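Robot Cell Technician, Grostley site
Full time, day shift. Reference 562

Grarora is hiring a technician to maintain one bench-mounted manipulation cell at Grostley. The cell has a single arm with a two-finger gripper and a wrist camera. It is stopped for service every 156 operating hours, and the technician owns that schedule.

Duties at each stop: inspect the gripper fingers and replace worn pads, check the clamp screws for torque, reseat the ribbon cable, and repeat the wrist camera calibration. Faults between stops are logged and repaired the same day where parts allow.
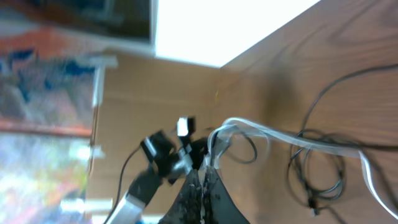
Cable routing takes up most of the unplanned work. Ribbon and signal cables at the wrist must keep enough slack for full rotation — a short loop will pull a connector out of its seat. Applicants should be able to crimp, label and test small connectors without supervision.

Required: two years of electromechanical repair, use of a multimeter, clear written logs. Experience with Prulteneck controllers is helpful.

Training lasts 30 days and starts in January. Send a resume and one sample service report to Hélène Arsenault by December 22, 2020.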